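The Basket Shelf, and Other Small Victories
April 30, 2023

Hello again from Ustley! I meant to write about curtains this month, but the curtains are still in a bag by the door, so you're getting baskets.

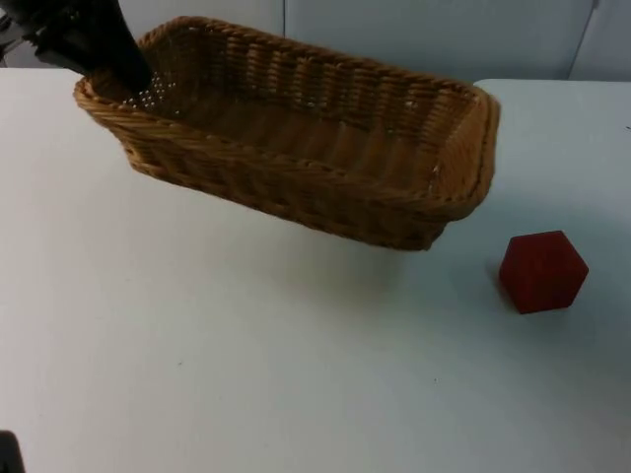
I have a soft spot for plain woven baskets, the rectangular kind with a nice thick rolled rim, and I've wanted to do a whole item on them since Ayane Yoshida talked me into clearing out my hall closet back in the winter. We found 84 things in there that needed a home (she wrote them all down, bless her), and most of them ended up in baskets. Gloves, batteries, the dog's brush, a frightening number of shoelaces.

So, a few things I've picked up since then.

Go for a rectangle if it's going on a shelf. I love a round basket as much as anyone, but two of them side by side leave a sad little gap in the middle and that's where the mail goes to die. Rectangles with softly rounded corners sit close together and don't snag your sweater when you pull them out.

Measure the shelf, then measure the basket at the rim. I didn't do this with my first order from Nestlow and the rims were just wide enough to stick. I ended up giving that one to my sister, who keeps onions in it and is very smug about the whole thing.

Keep the small stuff in something solid. An open weave is lovely for scarves and dish towels, but pins and beads and tiny screws work their way into it and you'll be picking them out with tweezers. I put a shallow tin in the bottom of mine. A folded napkin does fine too if you're only holding hair clips.

Game pieces and kids' blocks are great in a basket, by the way! Ours used to live in the box they came in, and the box gave up long ago. Now cleanup is one scoop at the end of the day - well, one scoop and then a crawl under the couch.

For cleaning, I go over the weave with a dry paintbrush, the cheap wide kind, and get into the corners where the crumbs settle. If it needs more than that I use a cloth that's barely damp and let the basket air out upside down overnight. Please don't soak it. I did that to a Tsuchiya bread basket I really liked and it has leaned to the left ever since.

A couple of you asked where I get the little tie-on labels. They're from Zorkia, the stationery place, and they come in packs of 55. I've used maybe nine. If you'd like some, write back with your address and I'll pop a few in an envelope for you.

Curtains in May, I promise. Somebody hold me to it.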